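1 min read
We use cookies. Accept / Manage

Pristow store — fire door check, July

Closers: OK.
Gap at frame: 3 mm, OK.
Stair door: catches at the sill. Hiebert to plane it.
Clear space: 300 mm kept — boxes moved.
Signs: one missing, Plarnier side. 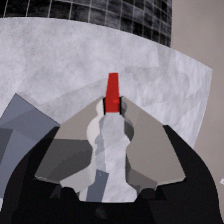 Fire doors must not be propped open. Loose wedges go to Nneka Briggs. Any wedge used on ordinary doors should be bright red and narrower at one end, like the piece between the two fingers.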